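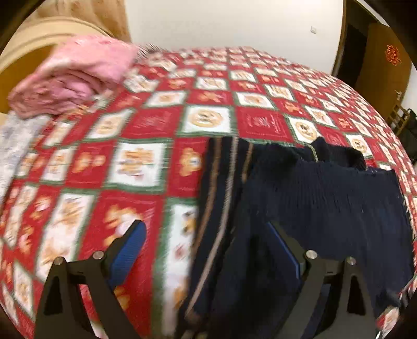 Tiempo de lectura: 3 min

Informe de avance: archivo sonoro y documental del dúo Stovov
Responsable: Duyên Hoàng
Destinatario: Fundación Poulain, área de música popular
Fecha: 10 de abril de 2020

1. Estado general

El proyecto comprende la catalogación, digitalización y consulta pública del fondo personal de los dos integrantes de Stovov, grupo de pop electrónico activo en Eltcombe hasta su separación. El inventario está cerrado y consta de 2.144 piezas entre cintas, recortes de prensa, fotografías promocionales, correspondencia de seguidores y vestuario de gira. La digitalización sigue en curso. La redacción de la biografía crítica se inició en diciembre y cuenta con cinco capítulos en primera versión.

2. Catalogación

Las fichas siguen el modelo acordado en la solicitud, con una modificación: el campo «procedencia» se ha dividido en «depositante» y «origen de la pieza», dado que buena parte de los recortes fue reunida por el club de seguidores y entregada después al grupo. La correspondencia se describe por lotes. Las cartas de menores de edad quedan excluidas de la consulta y figuran en el inventario solo con número de lote.

El vestuario se ha registrado por conjuntos. Dos de ellos carecen de atribución segura a una gira concreta y permanecen con la indicación «sin fechar».

3. Entrevistas

Se han grabado las entrevistas con la cantante, con el productor del segundo álbum y con la antigua responsable de prensa del sello Sostside. La sesión con el teclista se ha aplazado a petición suya. Ha comunicado por escrito que mantiene su participación, siempre que pueda revisar la transcripción antes de su depósito. Se propone aceptar la condición y aplicarla por igual a los demás entrevistados.

La versión de la ruptura publicada en su día por la prensa musical no coincide con la que ofrece la cantante. El capítulo correspondiente recogerá ambas, con cita de fuente, y no se cerrará hasta disponer de la entrevista pendiente.

4. Derechos

Sostside ha autorizado la consulta en sala de las maquetas. La difusión en línea sigue sin acuerdo. Para las fotografías promocionales falta identificar a los autores de varias sesiones; hasta entonces se mostrarán en baja resolución y solo en sala.

5. Ejecución económica

De la partida de transcripción quedan 2.000 euros sin comprometer. Se solicita autorización para trasladarlos a la limpieza de cintas, cuyo coste ha superado lo previsto por el estado de las bobinas de ensayo. El resto de las partidas se ajusta al presupuesto aprobado.

6. Próximo periodo

- Entrevista con el teclista, a distancia si fuera necesario.
- Revisión de los capítulos redactados por el lector externo.
- Nueva propuesta de licencia a Sostside, limitada a fragmentos.
- Entrega de la segunda remesa de cintas al laboratorio, en cuanto este reabra la recepción de material.

Se adjuntan por separado el inventario y la relación de gastos.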